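Game Smarts for Kids

Why Do Games Have Their Own Money?
By Jayanthi Krishnan

Lots of video games have money that only works inside the game. It might be gold, gems, shells or stars. You can't buy a sandwich with it. You can buy a hat for your wizard.

Is it there to make the game more fun? Game companies say so. Sometimes they're right. Let's check before we believe them.

Money you earn

In Trarnard, you get copper bits for chasing goblins out of barns. Save up enough and the blacksmith sells you a better shield. You did the work, you picked the shield, and your family's bank account had nothing to do with it. I have no complaints about copper bits, except that the goblins are very hard to catch on the bridge level.

Money you buy

Now look at Drereck. It has gold, which you earn, and it also has moon gems. You can find a moon gem now and then if you play for a long time. Or a grown-up can pay real dollars for a big bag of them.

A bag of 3000 moon gems costs $30. The game calls this a "treasure deal." A deal compared to what? Drereck makes the gems and Drereck sets the price. They could call any number a deal.

Here is some math you can do on paper. If 3000 gems cost $30, then 100 gems cost $1. So a flying cape that costs 500 gems is really a $5 cape. Would you hand over five dollars for a cape you can't wear outside? Maybe you would! Plenty of people would. But it's a different question from "Do I want to spend 500 gems?" and the game only ever asks you that one.

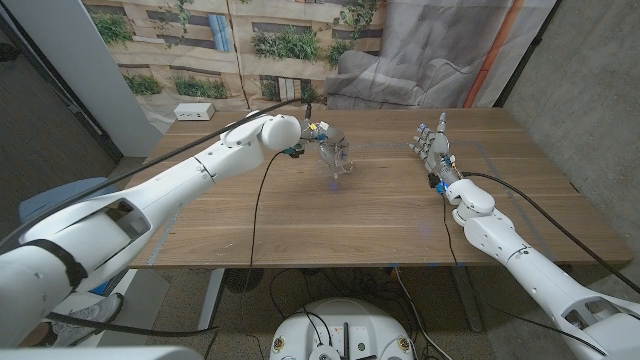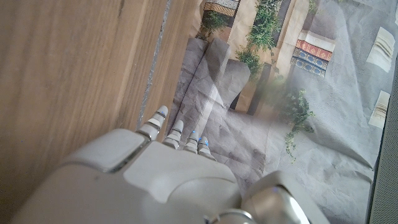 The leftover trick

Say you buy that bag and spend 2,900 gems. Now you have 100 left, and the cheapest thing in the shop costs 200. You can let your 100 gems sit there or you can buy more. Guess which one the shop would like.

Could the prices have ended up that way by accident? I suppose so. I would believe it more easily if it happened in fewer games.

The ticking clock

Cladance is a dancing game with a shop full of shoes. Next to the best pair there is a little clock and the words "Almost gone!" But these shoes are a picture on a screen. They can't run out the way cookies run out. Someone at the company decided when they would leave the shop, and someone can decide to bring them back. Last May the silver boots were "gone forever." They were back in the shop by the end of the summer.

2 questions to ask before you tap

How much is it in real dollars? If the game won't tell you, work it out from the price of the bag.

Will I still want it on Saturday? Write the name of the thing on a piece of paper and stick it on the fridge. See what you think when Saturday comes.

And check with a grown-up before spending anything. They can also set up a password for buying things, so a slip of the thumb doesn't turn into a bill.

Words to know

Currency: any kind of money, real or pretend.
Bundle: several things sold together for one price. Look for the thing in it that you didn't want.
Skin: a new look for your character. It usually doesn't make you any better at the game.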